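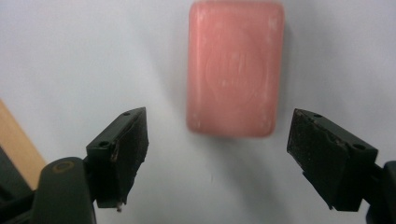
Stitia 設備技術部 ハンドツール整備係

サイト内検索　キーワードを入力　検索

手持ちグリッパー整備手順書
第4章　指先パッドの点検・交換とカメラ視野の確認
改訂日：2024年8月14日

4.1 適用範囲
本章は、カメラ付き手持ちグリッパーの指先パッド(左右)の点検、清掃、交換、および作業後の視野確認について定める。アーム部の分解は第5章、ケーブルの交換は第7章による。
ロボット側に取り付けた状態のグリッパーには本章を適用しない。取り外してから作業すること。

4.2 点検の時期
・使用時間42時間ごと
・硬い角のある対象物を扱ったあと
・石けんなど、表面から粉や滓の出る対象物を扱ったあと
・把持した物が滑る、または左右どちらかに傾くとき

4.3 用意するもの
・六角レンチ(工具箱Bのもの)
・交換用パッド 左右1組
・不織布、中性洗剤を薄めた水
・白い確認シート
・確認用の固形石けん 1個
・点検記録票

注意：溶剤、研磨剤は使用しないこと。パッドの表面が硬化し、把持力が落ちる。

4.4 パッドの点検
1. 本体の電源を切り、ケーブルを抜く。
2. 指を手で全開にする。途中で引っかかる場合は無理に開かず、5.2項へ進む。
3. 左右の内側のパッドを見る。粉、細かい擦り傷、縁のほつれの有無を確かめる。
4. 爪の先で縁を軽く押し、浮きがないか確かめる。
5. 指の上面のねじ穴に粉や繊維が詰まっていないか見る。
6. 結果を記録票に記入する。

判定は次のとおりとする。

粉、汚れのみ：清掃して継続使用
浅い擦り傷：継続使用、記録票に位置を記入
縁のほつれ：次回点検まで使用可。長さが前回より伸びていれば交換
浮き、欠け、貫通した傷：交換

章頭の写真では、左指のパッドの左上寄りに縁のほつれがあり、右指のパッドには粉のような細かい点が見える。前者は前回の記録と突き合わせて判定し、後者は清掃の対象とする。

4.5 清掃
1. 乾いた不織布でパッドの粉を落とす。根元から先端に向けて拭く。
2. 汚れが残るときは、薄めた洗剤を不織布に含ませ、固く絞って拭く。
3. 水だけで絞った不織布で拭き取る。
4. 20分置いて乾かす。ドライヤーは使わない。

注意：ねじ穴やアーム部に水を入れないこと。入った場合は指を下に向けて置き、係に連絡する。

4.6 パッドの交換
片側だけが傷んでいる場合も、左右を同時に交換する。厚みがそろわないと把持の中心がずれる。

1. 指を全開にし、先端を自分と反対の方へ向けて台に置く。
2. 左指の固定ねじをゆるめて外す。外したねじは小皿に入れ、左右を混ぜない。
3. 古いパッドを根元側から起こして外す。先端側から引くと指の樹脂を傷めることがある。
4. 座面に残った粉と接着剤を不織布で取り除く。
5. 新しいパッドの裏の刻印(LまたはR)を確かめ、座面に合わせる。
6. 先端側のねじ、根元側のねじの順に仮締めし、同じ順で本締めする。
7. 右指も同様に行う。
8. 指をゆっくり閉じ、左右のパッドが先端で段差なく合うことを確かめる。

注：Jerar製とPacheco製のパッドは外形が同じだが、硬さが異なる。1台の中で混用しないこと。どちらを付けたかは記録票の備考欄に書く。

注意：指を閉じるときは、間に手を入れないこと。

4.7 カメラ視野の確認
パッドを交換したあと、またはカメラの取付部に触れたあとは、必ず行う。

1. 木の作業台に白い確認シートを敷く。照明は700ルクスに合わせる。
2. 石けんをシートの上に縦向きに置く。
3. ケーブルをつなぎ、電源を入れる。モニターに映像が出るまで待つ。
4. 指を全開にし、石けんの手前で止める。石けんには触れない。
5. モニターで次の点を確かめる。
　・左右の指先が両方とも映っている
　・石けんが左右の指の間、その先に見える
　・指先の輪郭がはっきりしている
6. 指の片方が見切れている場合は、カメラ固定ねじをゆるめて向きを直し、手順4からやり直す。
7. 静止画を1枚保存し、記録票の番号を付ける。

注：ピントは指先に合わせてある。章頭の写真のように、先にある石けんが少しぼけて、楕円のマークの中が読めなくても合格とする。指先までぼけている場合はレンズの汚れを疑い、乾いた専用布で拭く。ピントリングは回さない。

注：石けんの片側に薄い影が出るのは差し支えない。影が濃く、石けんの縁と見分けにくいときは照明の位置を変える。

4.8 把持の確認
1. 石けんを指の間に入れ、ゆっくり閉じる。
2. シートから少し持ち上げ、59秒間保持する。
3. 滑り、傾きがなければ静かに下ろして指を開く。
4. 滑った場合は4.5項の清掃を行い、もう一度試す。二度目も滑るときはパッドの取り付けを見直す。
5. 終了後、パッドに付いた石けんの滓を拭き取る。

4.9 片付けと記録
使用済みのパッドは左右を組にして袋に入れ、グリッパーの番号を書いてGrotgate倉庫の回収箱に入れる。袋は10月の棚卸しまで捨てない。確認シートは汚れた面を内側にして折らず、平らなまま引き出しに戻す。ねじの本数が合わないときは、グリッパーを使用停止の棚に置き、記録票にその旨を書く。

関連項目
第3章　受け入れ時の確認と番号の付け方
第5章　アーム部の分解とピボットの給脂
第7章　ケーブルの交換
付表2　交換部品一覧(Jerar/Pacheco)
点検記録票の記入のしかた

お問い合わせ：設備技術部 ハンドツール整備係(内線42)
© Stitia　無断転載を禁じます　ページの先頭へ戻る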